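Buscar en la documentación Introduzca un término Ir

Soporte de mesa Hisa con panel inferior de LED
Guía de instalación. Sección 4: colocación sobre la mesa y disposición de los recipientes

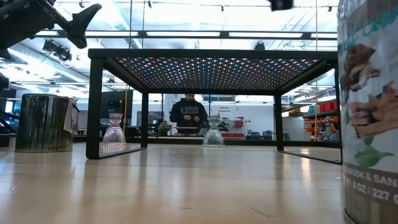
18 de febrero de 2019
Redacción técnica: Nestor Magbanua

Esta sección se aplica al soporte Hisa 904 una vez montadas las patas (sección 3). El soporte se entrega con el panel de LED fijado a la cara inferior del tablero superior. No desmonte el panel para las operaciones que siguen.

4.1 Condiciones de la superficie

La mesa debe ser plana, estable y capaz de soportar el soporte y los recipientes sin flexión apreciable. Son admisibles las superficies de madera pulida, piedra o vidrio templado. En superficies pulidas, los puntos de luz se reflejan en el tablero de la mesa; el efecto es normal y se corrige, si se desea, con un paño mate.

PRECAUCIÓN: Los travesaños inferiores son metálicos. No arrastre el soporte sobre madera barnizada. Levántelo siempre por las patas, nunca por el borde del panel.

4.2 Colocación del soporte

1. Retire de la mesa los objetos que impidan el paso del soporte.
2. Limpie la superficie con un paño seco. Compruebe que no queden granos de arena ni restos de cera bajo la zona de apoyo.
3. Levante el soporte entre las dos manos, sujetándolo por una pata de cada lado.
4. Apoye primero un travesaño y después el otro.
5. Presione ligeramente cada esquina del tablero superior. Si el soporte cojea, gírelo un cuarto de vuelta y repita la comprobación.
6. Si el cojeo persiste, intercale las láminas de fieltro Bedent suministradas entre el travesaño y la mesa. No calce las patas por separado.

Nota: El fieltro se comprime durante los primeros días de uso. Repita el paso 5 al cabo de una semana.

4.3 Recipientes de vidrio bajo el panel

El espacio libre bajo el panel admite piezas bajas: jarrones pequeños, vasos y frascos sin tapa. El vidrio transparente o ligeramente teñido da el mejor resultado. Las paredes acanaladas reparten los reflejos en líneas verticales; las paredes lisas los concentran en el borde y en la cintura de la pieza.

1. Mida la altura de cada recipiente con su contenido, si lo tiene. Deje una holgura suficiente para introducirlo y sacarlo en vertical, sin inclinarlo.
2. Lave y seque el vidrio por dentro y por fuera. Las huellas se aprecian con facilidad bajo la luz puntual.
3. Introduzca los recipientes por el lado abierto, entre las patas delanteras. No los pase por encima de los travesaños laterales.
4. Sitúe la pieza de mayor tamaño cerca del centro del espacio libre.
5. Sitúe la pieza menor a un lado, sin contacto con la pata ni con la otra pieza.
6. Observe el conjunto desde el asiento más próximo y corrija la separación antes de encender el panel.

PRECAUCIÓN: No llene de agua los recipientes mientras estén bajo el panel. Retírelos, llénelos hasta la mitad como máximo y vuelva a colocarlos con el panel apagado.

ADVERTENCIA: No coloque velas, quemadores ni ningún otro objeto con llama bajo el soporte.

4.4 Objetos situados alrededor del soporte

Los botes, latas y cilindros metálicos pueden permanecer en la mesa, fuera de la vertical del tablero superior. Tenga en cuenta lo siguiente:

- Las superficies plateadas o arrugadas devuelven la luz de forma irregular. Si molestan, aléjelas del lado abierto.
- Las etiquetas colgantes de papel deben quedar orientadas hacia fuera y sin tocar las patas.
- Las latas altas colocadas en primer término tapan la vista de los jarrones. Desplácelas hacia un extremo de la mesa.

4.5 Comprobación del panel

1. Con los recipientes colocados, encienda el panel en el modo de prueba Vashisht (sección 2).
2. Verifique que las filas de puntos sean continuas en todo el ancho comprendido entre las patas.
3. Anote los puntos apagados, si los hay, indicando fila y columna contadas desde la pata delantera izquierda.
4. Apague el panel y espere a que se enfríe antes de tocar su cara inferior.

Intervalo de revisión del panel: 3.000 horas de funcionamiento. La referencia de la lámina difusora opcional es Skelov 1.911; se instala según la sección 6 y reduce la holgura disponible, por lo que debe repetirse la medición del apartado 4.3.

Documentos relacionados
Sección 2: Modos de encendido y prueba
Sección 3: Montaje de patas y travesaños
Sección 6: Lámina difusora Skelov
Láminas de fieltro Bedent: hoja de recambios
Limpieza del vidrio acanalado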